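## 4. Setting up your Irketier heat-recovery ventilator

Welcome to the fun part! By now the cabinet is hanging on its bracket, the two outside hoods are in the wall and you've had a coffee. This section takes you through ducting, draining, wiring the control and running the thing for the first time. Read it once right through before you pick up a tool - a couple of the later steps are much easier if you've left yourself room in the earlier ones.

If your house is one of the Clurnville semis, with the furnace room tucked under the stairs, please look at 4.6 first. The clearances are tight in those and the door swing catches people out.

### 4.1 Before you start

You will need:

- the duct collars from the bag taped inside the lid
- foil tape (the grey cloth kind dries out and lets go)
- insulated flex duct for both outside runs
- rigid duct for the house-side runs, or as much of it as you can manage
- the drain kit, with its clear hose and tee
- a level, a cordless drill and a sharp knife
- a marker for labelling the ducts

> **Caution:** Unplug the unit and leave it unplugged until step 1 of section 4.5. The fans can start on their own whenever the control calls for air.

> **Caution:** Any new household circuit or receptacle must be put in by a licensed electrician. The unit itself plugs into an ordinary grounded outlet and must not be used with an extension cord.

Take the door off and check that the core slides in and out freely. It's a snug fit from the factory and a slow, even pull does it. The arrow on the end of the core points up. Put it back, close both latches and stick the bag of spare screws somewhere you'll find it.

### 4.2 Connecting the ducts

There are four ports on top of the cabinet, and each one has a coloured ring. Blue is fresh air in from outside. Green is fresh air out to the house. Yellow is stale air in from the house, and red is stale air out to the wall hood. Get these four right and the rest of the job is a pleasure!

1. Write the colour on the end of each duct with your marker. Do this while you can still see where each one goes.
2. Push a collar onto each port and turn it clockwise until it clicks.
3. Slide the inner liner of the insulated duct over the blue collar. Fasten it with a tie and then tape all the way around.
4. Pull the insulation up until it touches the cabinet, then bring the outer vapour jacket over it and tape the jacket to the cabinet. There should be no insulation showing anywhere.
5. Repeat steps 3 and 4 at the red port.
6. Fit the green and yellow ducts. Use the short flexible connectors supplied, so that fan vibration doesn't travel into the rigid pipe.
7. Hang every run of flex with strap at regular spacing. A run that sags holds water.

**Note:** Step 4 is the one we get the most mail about. A gap in the vapour jacket the width of a pencil is enough to soak the insulation over a cold spell, and the first you'll know of it is a stain on the ceiling below.

Keep the outside runs as short and straight as the house allows. If you have to turn a corner, make it one big lazy bend and pull the liner tight through it. Long gentle curves move a surprising amount of air, and you'll hear the difference in the bedrooms at night.

On the house side, stale air should come from the bathrooms, the laundry and the kitchen. The kitchen grille goes well away from the stove, and it never replaces the range hood. Fresh air goes to the bedrooms and the main living area. If you're tying into a forced-air furnace, run the green duct to the return and set the furnace fan to run whenever the ventilator does.

> **Caution:** Never connect a clothes dryer, a range hood or a central vacuum to any port on this unit.
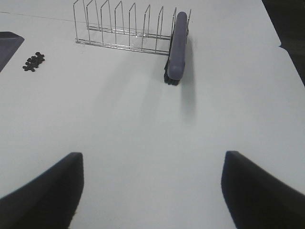 Once all four ducts are on, give each one a light tug. Anything that shifts wants another tie. Then go outside and look at the hoods from the yard - the intake should be clear of the driveway, the barbecue, the gas meter and the dryer vent, and high enough to stay above drifting snow. Both hoods need their bird screens in. Please don't swap these for finer bug screen, as lint plugs it in a month or two.

### 4.3 Fitting the drain

Warm, damp air gives up its water as it passes through the core, so in winter the unit makes a steady trickle. It all leaves by the two spigots underneath.

1. Press a spigot into each hole in the drain pan from inside, with the gasket against the metal. Tighten the nut from below by hand, and then a quarter turn more.
2. Cut two equal lengths of clear hose and join them at the tee.
3. Run one hose from the tee towards the floor drain or the laundry tub.
4. Loop the hose once below the tee and hold the loop with a tie. This is your trap.
5. Pour a cup of water into each side of the drain pan. Watch it go through the loop and out the far end.
6. Leave water standing in the loop.

The hose must fall all the way from the trap to the drain, and it mustn't pass through an unheated space. If you have no floor drain, a condensate pump works beautifully. We've had good results with the small Cadus, which sits on the floor beside the furnace and takes our hose without an adapter.

**Note:** A gurgling sound in the first week nearly always means the trap is dry. Pour in another cup of water.

### 4.4 Wiring the wall control

The wall control runs on low voltage, so this is a job most homeowners can do themselves. Choose a spot on an inside wall in a hallway or living area, out of direct sun and away from any heat register. Bathrooms get their own push-button timers (sold separately) and you can add as many as you have bathrooms.

1. Run the four-wire cable from the unit to the control location. Keep it clear of household wiring.
2. Pull the small plastic cover off the terminal strip on the side of the cabinet.
3. Match red, green, yellow and black at the cabinet to the same four letters on the back of the control.
4. Tighten each screw and tug each wire.
5. Screw the backplate to the wall, then snap on the face.
6. If you're using the Zawadzka dehumidistat in place of our control, put the jumper across the two end terminals first. The sketch on the inside of the door shows which ones.

Write down which wire colours you used if your cable doesn't match ours. Tape the note inside the door with the sketch.

### 4.5 First start and balancing

Here we go! Make sure the core and both filters are in, the door is latched and the windows in the house are closed.

1. Plug the unit in. The light on the control glows amber while the dampers find their positions, then turns green.
2. Press **Low**. Both fans should start smoothly.
3. Hold a strip of tissue near a bedroom grille. It should blow away from the grille. At a bathroom grille it should pull towards it.
4. Press **High** and let the unit run until the sound settles.
5. Connect your pressure gauge to the two test taps on the door and read the fresh-air side.
6. Read the stale-air side.
7. Find both readings on the chart on the door. If the flows differ, close the balancing damper on the stronger side a little at a time, and read again.
8. When they match, lock the damper with its wing nut and mark its position with your marker.

Aim for 100 on the fresh-air side and 100 on the stale-air side, in cubic feet per minute, for a typical three-bedroom house on High. The unit will go up to 200 if you have a larger home with the ducting to suit.

If you don't own a gauge, your dealer can lend you one or send somebody over. It's well worth doing properly. An unbalanced unit either draws cold air in around the doors or pushes damp air into the walls, and both are a nuisance to chase later.

> **Caution:** Don't run the unit during drywall sanding, floor finishing or any other dusty work. Fine dust gets into the core and is very hard to wash out.

### 4.6 Tight spaces

The door needs room to lift off its bottom hinge. Leave 800 mm clear in front of the cabinet, and keep shelving, bikes and paint cans out of that space for good. In a Clurnville furnace room you can gain the room you need by rehanging the closet door to open outward. It takes an hour, and you'll be glad of it every time you clean the filters.

Where the ceiling is too low for the top ducts to turn, use the offset collars. They come in the same four colours and fit the same way, with the click.

### 4.7 Settings for the first winter

New houses and newly renovated ones hold a lot of moisture in the lumber and drywall, so run on **Low** day and night from the time you move in until spring. After that, try **Auto** with the dial at the middle mark. If you see water along the bottom of the windows on a cold morning in December, turn the dial down one mark and wait a day or two before turning it again.

During very cold weather the unit will stop bringing in outside air for a few minutes at a time and circulate house air to clear frost from the core. The light blinks green while it does this. Leave it alone and it will go back to normal by itself.

Wash the filters in warm water with a drop of dish soap, let them dry and put them back with the mesh side facing the core. Core cleaning is covered in section 5.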